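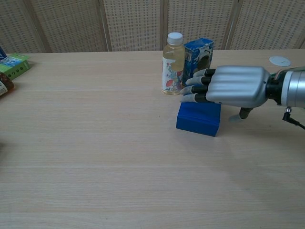 Nadine Aoun
Pantry and small-space editor, Brolline

How to sort a table's worth of odds and ends before they go back in the cupboard

Quick one today, I've got a shelf to put up at the Drordale flat. But three of you emailed about the cupboard post and all asked the same thing, which was how do I get from "everything's out" to "everything's back" without losing a Sunday arvo. So.

You need: a clear table, a damp cloth, a marker, masking tape. A box for the stuff that's leaving.

Step 1. Clear table first
Wipe it, dry it. Pale timber shows every drip so you'll spot a leaky bottle straight away. Dark table, put down an old tea towel.

Step 2. Bring out one shelf only
Not the whole cupboard. One shelf. I did the lot once in February and we ate toast standing up for two nights.

Step 3. Upright things together
Bottles and cartons in a little cluster, not spread out. Carton at the back, bottle in front, solid blocky things down beside them. You're basicaly making a mini version of the shelf. If it works on the table it works in the cupboard.

Labels facing you. A clear bottle is easy, you can see what's left in it, but a carton needs picking up and a gentle shake. If it's nearly done, write USE ME on a bit of tape and stick it across the front.

Step 4. Check caps
Every screw cap gets a proper turn. Then wipe round the ridges with the cloth, that's where the sticky hides. Cooking oil is the worst for it. Cordial close second.

Anything you've decanted needs a name and a date. Tape on the back if the front's pretty.

Step 5. Measure
Tallest thing on the table, base to top of cap. Mine was a bottle at around 29 cm and the shelf gap was less, so that's why it had been living on its side. Move the shelf up a peg or give it a new home.

Depth as well. The Plalby trays I use are 200 mm across and fit two cartons side by side, or one carton and a bottle if you put the bottle slightly forward.

Step 6. Put it back
Heavy low. Tall at the back. Blocks and flat packets on their edge so you can flick through them like records. Leave a hand's width free at one end, you'll want it next shop.

Couple of reader tips
Hanan Majali keeps a 700 mL jug in the cupboard and tops it up from the big bottle, so the big one stays on the floor of the pantry. Good for bad wrists.

Tarek Mansour lines his shelves with baking paper. Cheap, and you just bin it when teh oil gets on it.

Doing the fridge door next, same steps, colder hands. Send questions to the usual address and put SHELF in the subject line.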